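Dimming a dining room with LED lamps: minimum load, edge type and a replacement module

Last updated: November

Print this page | E-mail this page

The dimmer in our dining room was fitted when the lamps were halogen. It is a rotary push-on, push-off unit behind a brass plate from the Sotomayor range, marked 500 W, and it ran nine halogen spots for years with no complaint apart from a warm plate. When the halogens were replaced with LED lamps the trouble started. At full brightness all was well. Turned down, the lamps shimmered, and below a certain point three of them went out while the others stayed lit. From cold the whole row sometimes refused to start until the knob was turned well up.

I have now changed the dimmer, and the notes that follow are mainly for my own reference. They apply to mains-voltage lamps on a fixed lighting circuit in Britain. If you are not confident about working on one, use an electrician. I isolated the circuit at the consumer unit, locked it off and proved it dead with a tester at the switch before touching anything, and I will not repeat that in each paragraph.

What the old dimmer was doing

The 500 W unit is a leading-edge type. It holds the supply off at the start of each half cycle and then switches on abruptly, part of the way up the wave. A halogen filament takes no notice of this. It is a simple resistance and it stays hot between half cycles. An LED lamp has a driver in its base, normally with a capacitor at the input, and the sudden rise in voltage gives a short, high current pulse. Some drivers put up with it and some buzz.

The second difficulty is minimum load. The switching device in a dimmer of this age needs a certain current to stay on once it has been triggered. With nine halogens at full power there was plenty. With nine LED lamps the total is a small fraction of that, and when they are turned down it is smaller again. The device drops out before the end of the half cycle, not always at the same point, and the lamps flicker. The leaflet that came with the old unit does give a minimum load. I had never read it.

The shop assistant in Lusevthorpe suggested putting one halogen back in the row as a ballast. This does work, after a fashion. I tried it for an evening and the flicker was much reduced, but one lamp was then a different colour from its neighbours and got noticeably yellower as it was turned down. It also defeats some of the purpose of changing the lamps.

Reading the ratings

The number on the front of the packet is the maximum load for filament lamps. It should not be used for LED lamps. There is usually a second, much lower figure further down the packet or on the back of the module, and this is the one to use. If there is no LED figure, I would assume the product was not designed for them and leave it on the shelf.

I found three points that the packets explain badly:

- The lower LED limit is there on account of inrush and peak current. Adding up the wattages and finding a comfortable margin against the filament figure proves nothing.
- Some makers give a maximum number of lamps as well as a maximum wattage. Both apply, and whichever is reached first is the limit.
- Where dimmers are mounted side by side in one plate, the rating of each is normally reduced. The heat has nowhere to go. 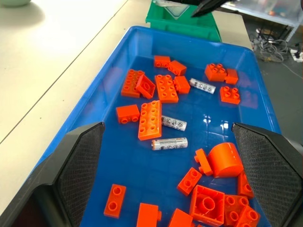 Orange toy bricks and three AA batteries in a blue tray.

The replacement is a Flodari rotary module marked 300 W, trailing edge. A trailing-edge dimmer lets the half cycle begin normally at zero and cuts it off later, so there is no steep rise for the lamp driver to deal with. It uses transistors, and the minimum load is much lower. The filament figure has gone down from 500 to 300, and this put me off at first, but the LED figure on the back is comfortably above what the row takes.

Will it fit the plate?

I wanted to keep the Sotomayor plate. The other plates in the room match it and the range has been discontinued. Dimmer modules are sold separately from plates by several makers and are held on by a nut around the spindle, but the sizes are not as standard as I had hoped. Before ordering, measure:

Spindle hole. The threaded collar must pass through the plate without rattling. Mine was a snug fit.

Thickness of plate. Cast plates can be too thick for the nut to get a decent hold on the thread. Mine is pressed, so there was thread to spare.

Shaft. The knob may be made for a splined shaft or a D-shaped one. The Flodari shaft is splined. The old knob was for a D, and it did not fit. I did not attempt to file anything. Flodari supply a plain brass knob as an extra, and although the finish is slightly paler it passes at any distance.

Depth of module. The wall box in our dining room is a shallow one, with the cables entering from the top. The new module is a little deeper than the old. It went in, but only after I had dressed the cables round the sides of the box so that they were not trapped behind the body.

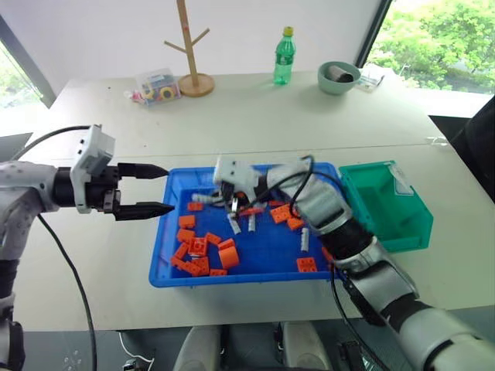 Wiring is the same as for the old unit. The dining room is controlled from both doors, and the rule with ordinary rotary dimmers is that only one of the two positions may be a dimmer. The other must remain a plain 2-way switch. Fitting a dimmer at each end puts them in series and the results are poor at best. There are dimmers made to work in pairs, with a main unit at one door and a secondary unit at the other, but these need to come from the same maker and the same series, and I did not want to spend the money.

The terminals on the Flodari module are labelled with an arrow symbol for the common, then L1 and L2. The old dimmer had the common labelled differently and placed at the other end of the row. Go by the label and not by position. I photographed the old connections and put a turn of coloured tape on the common conductor before undoing it. The brass plate is metal and must be earthed, and the box has its own earth terminal as well. Ours had the earth to the box only, with the plate relying on its fixing screws. I added a short sleeved link from the box to the terminal on the plate.

Setting the minimum level

There is a small adjuster on the side of the module for minimum brightness. It is reached with a flat screwdriver, and on this model it is reached only with the plate off the wall. The leaflet says to set it before final fixing and does not say how to do so safely, given that the lamps need to be lit for you to see the effect. My method was slow. I made an adjustment with the circuit dead, put the plate back properly with both screws, restored the supply, looked at the lamps, then isolated again and repeated. It took nine goes. A unit with the adjustment on the front, or done by a sequence of presses, would be worth a small extra cost.

Set it so that every lamp lights reliably from cold at the lowest position of the knob. Then raise it very slightly. Lamps in the same row from the same box do not all drop out at the same point, and the worst one decides the setting. Leave the lamps off for an hour and try again, as a warm driver starts more easily than a cold one.

The lamps themselves

Dimmable has to be printed on the lamp. It does not say how well it will dim. Our nine were bought at two different times, six and then three, and though the packaging was the same the second batch had a different code on the base. Those three were the ones that had been going out early. I have since replaced them with Plevent lamps and kept the six. The Plevents track the others closely over the upper half of the range and are a shade brighter at the bottom. I have put them together at the window end, where it shows least.

Results

No visible flicker at any setting. The lamps start from cold at minimum. The plate is barely warm after an evening. There is a very faint hum from the module at mid-setting, audible with an ear to the wall and not from the table. The range of dimming is narrower than it was with halogen. The lowest level is brighter than I would like for a meal by candlelight, and turning the adjuster down further brings back the drop-outs. Nor do the lamps become warmer in colour as they dim, as halogens do. Lamps are sold that imitate this, but I have not tried them.

One thing remains. The landing has a dimmer of the same age as the one I have taken out, and a single LED lamp on it. A load that small may be below the minimum even for the trailing-edge type. The Flodari leaflet mentions a compensator to be wired across the lamp for such cases, mounted at the fitting and not at the switch. I have ordered one and will add the outcome to this page when it is in.

Contact | Copyright: text and pictures belong to the author of this blog | Back to top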